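Restrepo Institute of Household and Textile Services
Course 715: Care of Household Textiles
Unit 8 handout - Open-weave fabrics: inspection, folding and storage
Instructor: Chiến Lương

Purpose of this unit

Unit 7 dealt with closely woven cottons, which hold a crease and stay where they are put. The present unit deals with mesh and other open-weave fabrics. Students will meet these in sports clothing, net curtains, produce bags, chair covers and the bags used to protect small articles in the washing machine. The methods taught for sheets and towels must be adjusted for all of them.

Students are expected to have read pages 1 through 39 of the course reader before the practical session. The Plororitz folding chart will be used again and should be brought to class.

1. Terms used

Cell: a single opening in the fabric. Cells may be round, square, diamond-shaped or six-sided.

Ridge: the rounded line formed where one layer turns over another. On mesh the ridge is normally left soft and is not pressed.

Return: the part of the fabric lying under the ridge, after the turn has been made.

Snag: a thread pulled out of line, with or without a break. A snag that has broken is recorded as a hole, whatever its size.

2. The work surface

Mesh should be handled on a smooth, flat, finished surface. Rough boards, woven placemats and unfinished edges catch the threads. A finished wooden table is acceptable and is the standard surface in the Trenia workroom. Before any fabric is laid down, the student passes a clean hand slowly over the whole working area. Splinters and raised scratches are reported to the instructor. The surface is then wiped with a barely damp cloth and allowed to dry.

A mark on the table is easily mistaken for a hair or a loose thread. Touch it before deciding. Hairs and threads are removed; a mark in the finish may be left if it is smooth to the finger.

Color also matters. White mesh on a white counter is difficult to inspect, and small faults will be missed. Pale wood gives enough contrast for most purposes. For very fine net, the dark Cikus mat is placed underneath during inspection only and taken away before folding.

3. Inspection

Lay the article flat in a single layer and work from one end to the other in strips no wider than the hand. Look first at the seams and then at the field of the fabric. Lint and specks are lifted with tweezers or a piece of folded tape. They should not be rubbed - rubbing pushes the particle into the cell and may spread it.

Turn the article over and repeat. Folded fabric cannot be inspected properly, as two layers of cells lying over each other will hide a snag in either one.

4. Folding

Bring the far edge toward you, keeping both hands low. Mesh slides on itself, and a quick movement will carry the lower layer out of line. Set the upper layer down and let it rest. Smooth from the middle outward with the flat of the hand. The ridge should remain rounded, with no sharp line along it. 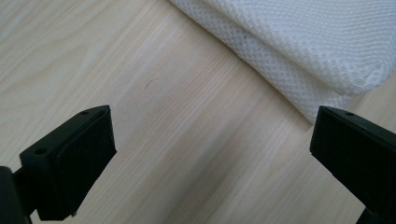

Why is the ridge on mesh left soft when a sheet is pressed flat?

Pressure along the fold bends the threads at the same row of cells each time, and in synthetic mesh the row can stay out of shape after the article is opened. A soft fold spreads the bend over several rows.

Make no more than 2 folds in each direction. If the article is still too large for the shelf, roll it loosely from the short side.

5. Storage

Store folded mesh on its own or on top of a stack. Keep it away from zippers, hooks and hook-and-loop tape. Articles kept from July until the following season should be opened and refolded once, with the ridges in a different place.

Practical task

Each student will prepare the work surface, inspect one article on both sides, fold it and record any faults on the unit sheet. Sheets are handed in before leaving the workroom. Late sheets are accepted only by arrangement with the instructor.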